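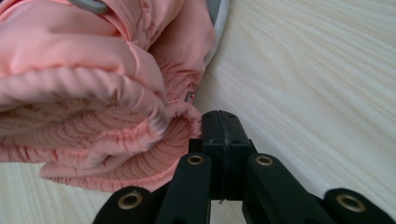

Fidelina Montoya treats worry as a timing problem. Her course at Drultwood teaches people to postpone it to a fixed slot, 17 minutes long, in the late afternoon. "You write the worry down when it comes, one line, and you go back to what you were doing," she says. A pink quilted garment left bunched up on a table is the sort of thing she means by a cue: it is seen, and the mind moves on to winter, money, school. The cue goes on the list too.

She tested the method on herself for 11 weeks before teaching it. "By the second week I had nearly 12 lines a day. Most were repeats."
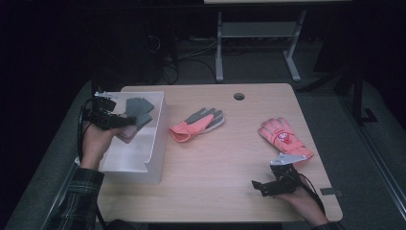
Photo: Pastov / Sánchez

Repeats get a mark in the margin and no new line. At the slot, each item is read once and sorted as either a task or a thought. Tasks get a date. Thoughts get two minutes -- she uses a kitchen timer -- and are then crossed out.

Does it work for grief? "No. I send those people elsewhere. Grief doesn't keep to a slot."

The next course starts in April.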